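stusine-wristseg

Segmentation and shadow rejection for wrist camera frames, plus the small dataset used to tune it. The package sits between the camera driver and the grasp planner in the Stusine tabletop stack. It takes one RGB frame and returns a label mask, a list of object regions and a flag that tells the planner whether each region is complete.

Maintainers: Wulan Gunawan (code), Kinga Bognár (labels). Send label corrections to Kinga and everything else to the issue tracker.

Status

Version 4, November 2024. The mask format changed in this version. Masks written by version 3 load with a warning and have no truncation flag. Run tools/upgrade_masks on them before training.

Labels

0 table
1 object
2 container (plate, bowl, tray)
3 gripper
4 shadow, contact
5 shadow, diffuse
255 ignore

Contact shadow is a shadow that touches the outline of the thing casting it. Diffuse shadow is everything else that darkens the table without a usable edge, mostly from the arm. Earlier versions had a single shadow class. It was split after Eoin Foley found that the depth-free height estimate was reading arm shadows as object shadows and placing tall objects where there was only table.

Pixels inside a soft shadow boundary are labeled 255. Annotators were told to leave a wide margin.

How the shadow split works

The first pass finds dark regions by comparing each pixel to a local table color model. The second pass measures the gradient along each region's border. A region with a sharp border on at least one side, sharing that side with an object or container, becomes class 4. The rest become class 5. The gripper mask is subtracted first, from joint angles where available and otherwise from the static template in config/gripper_open.

A typical hard case has both kinds side by side. With a blue plate at the left edge and a lemon on it, the crescent along the plate's right rim goes to class 4. The broad band that starts just to its right and fades out near the middle of the table has to go to class 5, and the border between them is easy to lose. 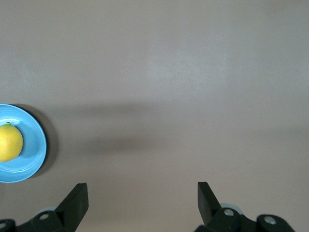

Truncation flag

Any region of class 1 or 2 that touches the image border gets truncated=true. The planner must not compute a grasp center from a truncated region. It should use the visible extent only to pick a direction for the next view. A nested object inherits nothing from its container: each region is tested separately.

The flag is also set when a region is cut by the gripper mask. Use truncated_by to tell the two apart (values: border, gripper, both).

Data

3,377 labeled frames, split by session so that no session appears in both parts. 600 frames are held out for evaluation. All frames come from the Lestwood and Bulwood benches. Lestwood frames were collected in September under overhead lighting only. Bulwood frames have mixed light and a stronger reflection off the table.

Frames are stored as PNG with a JSON sidecar. Sidecar fields: session, bench, joint_state (may be null), gripper_width (may be null), exposure, labeler.

Nabila Pelupessy reviewed the evaluation split. The training split had a single labeling pass and has not been reviewed.

Usage

pip install -e .
wristseg run --config config/default.yaml --input frames/ --output masks/
wristseg eval --split heldout

Set table_model: adaptive when the bench surface changes between sessions. The default is fixed, and it fails quietly on a new surface by labeling large areas as class 5.

Runtime on the bench computer is nearly 30 ms per frame with the adaptive model off. The adaptive model has not been timed.

Known problems

Glossy rims. Highlights on a plate rim can break the container outline into two regions. Setting merge_rims: true fixes most of these but can also join two plates that touch.

Bolts and light-colored caps on the gripper. If joint_state is null and the fingers are not fully open, the static template misses these parts and they come back as small class 1 regions. Filter on min_area.

Dark containers. The table color model treats a matte black tray as shadow. There is no fix in this version. Melur Sitompul has a branch (khoo-texture) that adds a texture term, not merged.

No support for transparent objects.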